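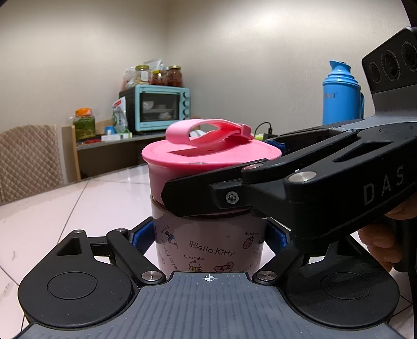

Drumell Hand Tools Group

I have been beaten by a lunch pot. I would like that recorded somewhere, and as the official log only has room for "grip fault, see notes", it can go here.

The task is called Lid Off. One gripper holds the pot, the other takes the top, you part them, you put both pieces down, you press the button, you do it again. Kamil Slanina wrote the task sheet and it is four lines long. He was proud of that. We are now on the third version and it has a page of its own headed Known Problems, most of which are me.

The pot is pink and says Hello Kitty on it, and also Cupcake, and also Strawberry. I have read it more times than most novels. Before the pot we did a fortnight of plain beakers, and I could do a plain beaker with my eyes shut. The pot has a strap on the lid, and the strap has opinions.

What went wrong was this. In February I started getting what Zuzana Jireš calls ghost closes. You squeeze the trigger on the right-hand gripper, the fingers come in, and the recording says they stopped a good bit wider than they did. The first few I put down to my own cack-handedness. Then I had 13 in one afternoon, all on the right, and even I am not that consistent.

Nothing looked wrong. The lid came off, the pot stayed put, I moved on to the next one feeling rather pleased with myself. It was only when Zuzana played the runs back next to the finger readings that you could see the two had fallen out. On the video the fingers were on the lid. In the numbers they were hovering politely beside it, like someone waiting to be asked to dance.

Her theory was the trigger. Eduard Vondráček's theory was the software, because Eduard's theory is always the software, including the time it was the kettle. My theory was that we should have some lunch. We swapped the trigger and got the same thing. We rolled the software back a version, lost most of a morning, and got the same thing with an uglier menu.

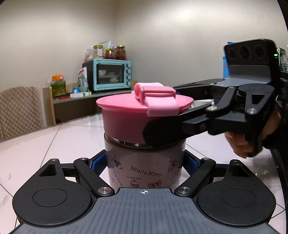

Page 2

It was a pivot screw. One of the small ones on the right-hand gripper had backed itself out by less than a turn, so the link had a bit of play in it, and every time the fingers met something stiff the slack was taken up before the sensor noticed. Beakers are thin and give a little, so on beakers it hardly showed. A lid with a fat rim doesn't give at all. Jozefína Šimko found it by picking the thing up and wiggling it, a test that did not appear on anybody's list.

I'd been squeezing harder to make up for it, too. I hadn't noticed I was doing that until my thumb started to ache on the bus home. So there is now a safety note, written by me, in which I recommend that people stop when their hand hurts. I expect it will be framed.

The damage: 187 runs on the pot with the loose screw, as far as we can date it. Zuzana went through the lot and thinks 52 can be kept, where the lid was taken gently enough that the readings agree with the pictures. The others are in a folder called "sad". I asked if they could be corrected with a bit of arithmetic and she said they could, if the slack had been the same each time, and then she just looked at me.

What we do now is dull. Both grippers get closed on a steel block before the first run and again after lunch, and if the reading is off by more than a hair, out comes the screwdriver. The screws have had a dab of thread lock and a stripe of paint across the head, so you can see if one has turned. Kamil wanted the check to be a line on the task sheet, then realised that made it five lines, and went off to think about it.

I still don't much like the strap. It flops whichever way you haven't planned for, and if you catch it under a finger the lid comes up crooked. Katia Sala says to come in from the side and low. She did a whole set like that while telling me about her boiler, and didn't drop one.

We start the redo tomorrow at half past nine. I've asked for the left gripper.

Recent posts
The kettle was not the software
Grurkwood open day, and why I was given the name badges
A fortnight of beakers
Fevside to Drumell with a boot full of foam
Győri hinges: a grudge
What I keep in the spares tin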